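28/03/2020
Notebook, Dolholm shed, bench 2

Right, so the soap. I promised Tanvir I'd write this up properly this time and not on the back of a packing slip, so here goes.

Batch 19 is the one with the oat milk in it and I am cautiously delighted! It traced much faster than 18 did. I had the stick blender going in short bursts, and I'd barely got my second glove straight before it was thick as pudding. That's the sugar in the oat milk, I think, or else the Canthorpe tallow is running harder than the last tub. (Anoma, if you still have the label from the old tub, please stick it in here. I've looked everywhere.)

Oils came to 361 g all together, a silly number, but that was what was left in the olive can and I didn't want to open the new one. I reran the lye for it twice on paper and once on Kamrul's spreadsheet and they agreed, so I went ahead. Oil temp when I poured the lye in was 45 C. Next time I'd go cooler. The middle of the slab gelled and the corners didn't, so now there's a darker oval in there like a tea stain. It doesn't bother me, but it would bother Ilham, who wants to give bars away and wants them all to match.

Cut it this morning into 4 fat bars plus the end bits. The wire dragged on the left side and left those little crumbly tracks again. I tightened the wire after the third bar and the last one came off nice and clean, so CHECK THE WIRE FIRST, me.

Smell: not much. The oat has gone and what's left is mostly tallow with something a bit like wet cardboard, which I'm hoping cures out. Batch 12 was the same and by July it smelled of nothing at all. Adhiambo says I should give up and put lavender in like a normal person. She may get her way with 20.

Zap test on the end piece, nothing. Did it again after lunch on a bit from the dark oval, still nothing. Good.
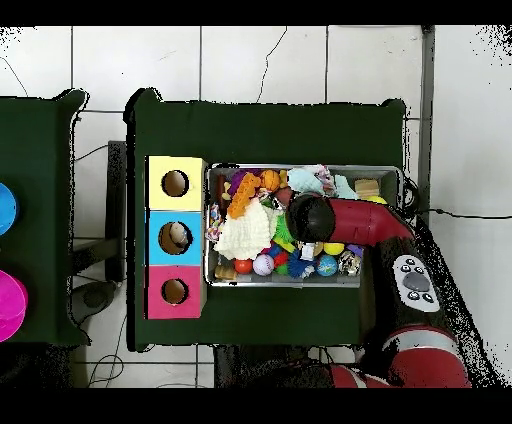

Superfat is the other thing I wanted to get down before I forget. I've been going a little higher each time, and the bars are lovely on the hands but they go soft in the dish. Kamrul reckons his 16 was mush by the second week, though he also keeps it right under the shower, so I'm not sure we can blame the recipe. I'd like to do the next two batches side by side, same oils, same temp, only the superfat changed, and leave the oat milk out completely so we're not guessing at two things at once.

The Fakir molds are nearly done for, by the way. The long one bows out in the middle when it's full, and you can see it on every bar from this batch if you stand them in a row. I wedged it with two bricks and it still bowed. Tanvir has a plan involving scrap pine and a lot of clamps and I've told him go for it.

Bars are on the top rack, cut side out, with a strip of masking tape that says 19 OAT. Please don't move them next to the Etell scented ones, they pick up everything!

Still to get: distilled water, more gloves (medium), a new wire.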